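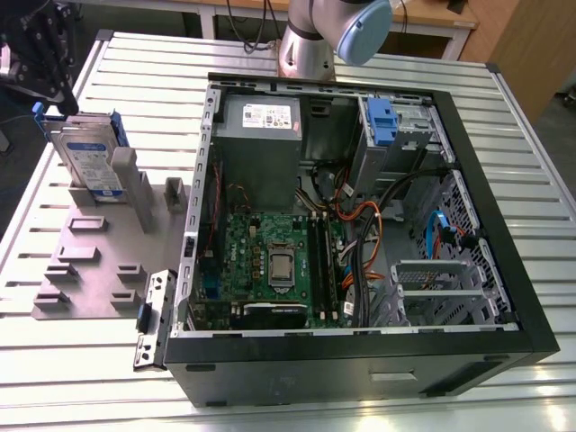

Members are reminded that the annual clearance of retired office equipment at the Trelen Records Office closes on 10 Nov 2024. Departments holding desktop computers should arrange for hard disks to be taken out before the cases are released for collection. The disk is generally the part that comes in a caddy, like the blue one beside the open tower, and it must be handed in with the caddy still attached. The board and power supply may stay in the case. Machines that have not been listed will remain with the department until the next clearance.

A member of the Pulon branch wrote in September:

> We hold 8 desktops from the old reading room, along with
> the card cabinets that date from 1919. May both go on one
> form? The cabinets are heavy and the lift at Pulon takes
> no more than 300 kg.

Computers and furniture require separate forms. Cabinets made before the move to the Venkataraman Building are treated as heritage items and may not be discarded without written approval from the Records Office. The lift limit should be noted on the furniture form — the carrier will otherwise send the standard trolley, which is rated for 600 kg and is too wide for the Pulon doors.

Forms may be returned by internal mail or left at the Osex desk.

Records Office, Trelen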